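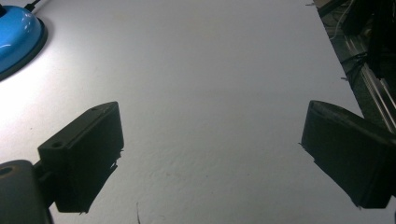
Spring meet news from Flernside

What a morning we had at the Flernside training track! Durnora, the little bay mare so many of you have been asking after, worked three furlongs with Jabari Kaijage in the saddle and pulled up with her ears pricked, looking for more. She has filled out beautifully over the winter, and Ntombi Moodley, who has had charge of her since she came in from the yearling sale, couldn't stop grinning at the rail.

Durnora will start in the opening race of the spring meet, a maiden for fillies and mares. There were 43 nominations at last count (a big number for us!), so expect the race to be split. Her half brother Howlader is a bit further behind. He had a sore shin in January and has been walking and swimming, but Benjamín Lucero is happy with him and hopes to have him galloping again before the meet is over.

New on the breeding side: the gray stallion Stirnetti has moved to the lower barn and is settled in for the season. Some 18 mares are booked to him already, and three of those are owned by people right here on our mailing list. Erasto Kinyua is handling the remaining bookings, so get in touch with him at the farm office if you have a mare in mind. He can go over the pedigree match with you and loves doing it, so leave yourself plenty of time.

Owners' breakfast is back too! Coffee from 7 a.m. by the clocker's stand, and Shabani Gachanja is making his egg rolls again. Park along the hay barn, please, and keep dogs on a leash while horses are on the track.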